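Questions I get asked about tea jars and shelves

Which jar should I start with?
A small one! I began with a little sage-green canister and still use it daily. If you drink one tea at a time (I never manage it), you don't need anything bigger.

How do you store everything in so little space?
A two-tier slatted shelf pushed right up against the back wall. I put the small canister on the lower tier and leave the top one free until I've decided what lives there, and the bigger pots stay down in front where I can grab them.

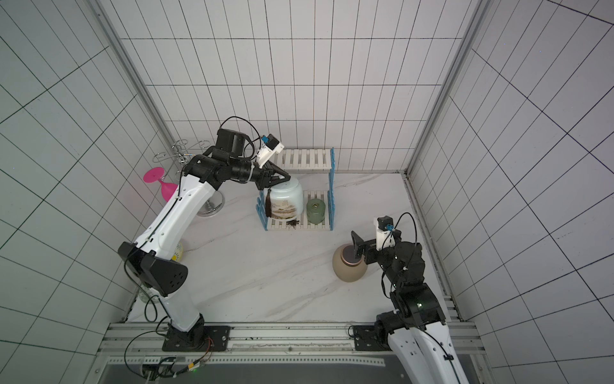 The celadon jar with its tassel, next to the white shelf.

Are the painted jars safe to wash?
Mine get warm water and a soft cloth, no dishwasher ever. Keep the tassel out of the sink, it takes ages to dry – my friend Tamsin Delacroix slips hers off first.

And the wine glasses?
Upside down on a wire rack, so the dust stays out.

Can I send you a jar to match?
Please do, but a photo first. I had 30 parcels last December and the hallway at Nallanell was impassable!

Do you post abroad?
Not at the moment, sorry. Benito Aranda is looking into it for me.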